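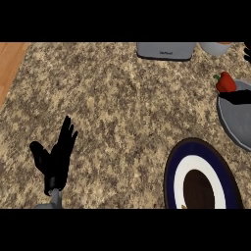
Five-fingered hand or plain two-finger gripper for kitchen tasks?
Lizelle Steyn
Hello all, I'm comparing hands in our simulated kitchen before we spend any real money. I've done 200 runs with the five-fingered one so far and I'm wavering - is it worth the extra tuning?
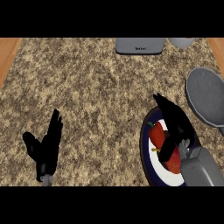

Right hand at the pepper, over the plate

Ayanda Swanepoel
Lovely project! I'd run the same pepper task with both, same start poses, and count the drops. Do look at your contact settings first, though - smooth round things can be a pain.

Vinzenz Holzer
two finger. cheaper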